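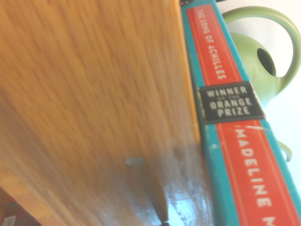 About Horkard

Start > Company > About Horkard

Horkard repairs and refinishes household furniture. We work on tables, chairs, dressers, bookcases and kitchen cabinets, mostly pieces that people use every day. We opened 18 years ago in a rented garage on Nugroho Street and moved to our present shop on Pinudik Road when the garage got too small for dining tables.

What we do

Most of our jobs are loose joints, broken drawer runners, water rings and worn finishes. We also replace missing shelves and match them to the rest of the piece. Color matching takes time, and we do a test patch for the customer to approve before we go any further.

We don't do upholstery. If your chair needs a new seat cover as well as a new leg, we will do the leg and send you to Vokley, two doors down, for the rest. They can usually pick the chair up from us directly.

How a job works

Bring the piece in or send us a few photos by email. We will give you a written price, good for 43 days. If we find something worse once we take the piece apart, we stop and call you. A small repair is usually ready in about 2 weeks. Full refinishing takes longer, especially in humid weather, when finishes are slow to cure.

We ask for a third of the price up front and the balance at pickup. Local delivery is extra and depends on the size of the piece and the number of stairs.

Our shop

The front room is open to customers. The workroom and spray booth are behind it and are closed to visitors while work is going on. Parking is in the rear, and there is a ramp at the loading door.

We are open weekdays from 8 a.m. to 5 p.m., with late hours until 7 on Thursday. The shop closes for part of January for floor and equipment maintenance. Finished pieces can be stored free of charge until we reopen.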